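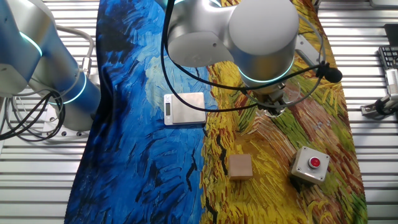
Printed cloth with a Van Gogh-style pattern in blues and yellows.

How to calibrate a home projector for movie night

Posted January 4, 2019 by Thomas Ferri

This guide covers black level, white level, color and sharpness for a home projector. It assumes a fixed mount and a plain white screen. You need a disc or file with standard test patterns and a room that can be made fully dark. Allow 45 minutes.

1. Warm up the lamp
Run the projector for half an hour with any bright content. Lamp output drifts during this period and early readings are not useful.

2. Select a starting mode
Choose Cinema or Movie. Turn off dynamic contrast, noise reduction and motion smoothing. On the Rodo menu these are under Picture > Advanced. Set the lamp to Eco if the screen is 88 inches or smaller.

3. Set the black level
Display the black bar pattern. Raise Brightness until all the bars show, then lower it one step at a time until the bar marked as reference black merges with the background. The next bar up should remain just visible.

4. Set the white level
Display the white bar pattern. Raise Contrast until the brightest bars merge, then back off until they separate. Go back to step 3 and check the black bars again. The two controls interact.

5. Adjust color
Set color temperature to 6500K or Warm. Leave the individual red, green and blue gains alone unless you have a meter. Check the result with a scene that contains skin tones in daylight.

6. Reduce sharpness
Lower Sharpness until the white outlines around black lines on the pattern are gone. On many units this is zero.

7. Save and label
Store the result in a user slot and write the values down. A firmware update may clear the slots. Repeat the procedure after 1000 lamp hours.

Comments (3)

ciltud_fan: Step 4 fixed the blown-out snow scenes for me. Contrast went from 60 to 51.

Marla P.: Does this work on a gray screen?

Thomas Ferri: Yes. Expect to end up with a higher Contrast value.

169 shares

Contact | Copyright 2019 Burereo | Back to top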